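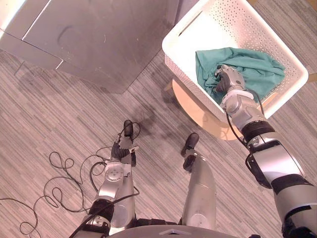 **Slide 4 – Teleoperated demos, cloth pickup**

- Start with the task definition. One arm, one grasp, one fold of cloth. The second arm holds a rest pose and is still recorded.
- Operator drives both arms from the Getport station. Tshepo Mnguni did most of the sessions in May.
- Give the count once and move on: 1,287 demos recorded, 800 kept for training.
- Main reject cause: operator pauses before closing the fingers. The policy copies the pause. Show the Firkia timing plot if someone asks.

**Slide 5 – Why cloth**

- No fixed shape, so no fixed grasp point. The operator picks a fold by eye and we log the choice.
- Basket walls limit the approach angle. Operators learn to come in from above the rim. New ones hit the rim for the first 53 tries or so – cut this line if short on time.

**Slide 6 – Hand guiding vs. remote**

- Hand guiding: the person moves the arm directly. Good force feel. Bad for camera data, as the person's hands end up in view.
- Remote: clean view, poor force feel. Operators squeeze too hard on thin fabric.
- Anathi Msimang ran the comparison at Mtshali with 3 operators. Stress the small sample before showing the bars.
- Don't read the table aloud. Point to the grasp row only.

**Slide 7 – Open items**

- Lag on the Ellum link. Still drifts over long sessions.
- Cable slack at the wrist. Check before each run, log it.
- Next set: same cloth, basket turned between demos.

Questions after slide 7. Demo clip is on the backup laptop.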